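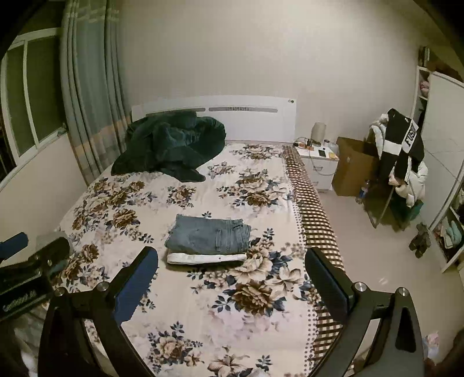
Wycliffe Odera says the brown is bleeding because I'm rushing the cure, and that no amount of fiddling with the thickener is going to save me from that. He read the last two entries over lunch and left a sticky note on the page, so I'm copying it in before it falls off. Fair enough! But I'd still like to see it for myself, and I had a whole day with the press to do it.

2018-05-30

Started with the paste. The old tub of Zinico thickener had gone stringy on top (lid left loose, probably me), so I scraped that off and opened the new one. Mixed 686 g of clear base first and let it sit while I washed the screens. It looked like hair gel with lumps in it for the first while and then went smooth all by itself, so note to self, stop attacking it with the stick blender the minute it looks ugly. The blender puts air in and then you get pinholes all over the big petals.

Brown: same recipe as before, the warm one with a touch of the red in it. Split it in two jars. A has the binder as written on the Skandport sheet, B has a bit extra. I meant to do a third jar with no fixer at all, just for meanness, but I ran out of clean jars and then I ran out of interest.

Cloth is the Barrios percale, scoured and pressed. It still has that slightly greasy feel along the selvage and I don't trust it. Water beads there for a second before it goes in. I kept the test strips to the middle of the width and I'd like somebody to scour a piece from the same bolt a second time, hotter, so we can stop arguing about it.

Printing went fine, really nicely in fact. Two pulls, firm squeegee, outline screen last. Registration drifted on the leaf screen toward the far end of the table and I'm pretty sure the stop there is loose again. I tightened it and drew a pencil line so we can tell if it moves.

Then the cure. Half the strips of each jar got the short bake I've been doing, and the other half got the full time on the sheet, at the same setting. The oven takes forever to come back up after you open the door, 11 minutes before the needle settled, and I've been starting the clock the moment the door shuts. Oh dear. So "short" has been a lot shorter than I thought.

Rubbed them all with a damp white rag, 20 strokes each:

- A, short: brown all over the rag, embarrassing
- A, full: faint smudge
- B, short: better than A short, still bad
- B, full: faint smudge, and the cloth feels stiff, like a cereal box

So yes, Wycliffe gets his point, and the extra binder buys me very little except a nasty hand. Going back to recipe A. I haven't washed anything yet and the rub test isn't the whole story, so no victory lap until the strips have been through the machine a few times with something white.

Still to do: the wash test, a second thermometer for the oven, and write to Kistetti about the blue-gray. Their last batch came out greener than the swatch and I want to know if they changed something before I order more. Also we're low on screen tape.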